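**Jolura voice notes, cloud sync stuck** (opened September 18, 2020)

Phone updated, app on 3.16. Sync sits at 39% then drops to zero. Wifi fine. Signed out, back in, same thing.
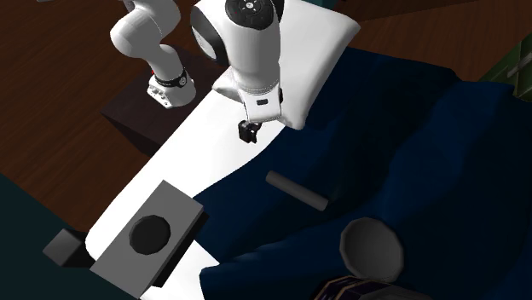

Cleared cache, no change. Old notes from June all show up on the web page, new ones dont. Longest is nearly 15 minutes, tried skipping it, still stuck.
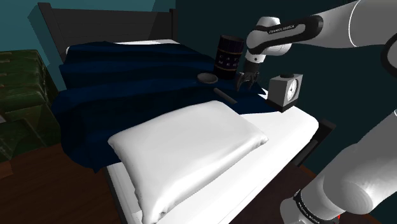
Clestness support: turn off battery saver for Jolura, then toggle backup off and on. Don't uninstall, unsynced notes wil be lost.

Done. Now at 39% again. Leaving open.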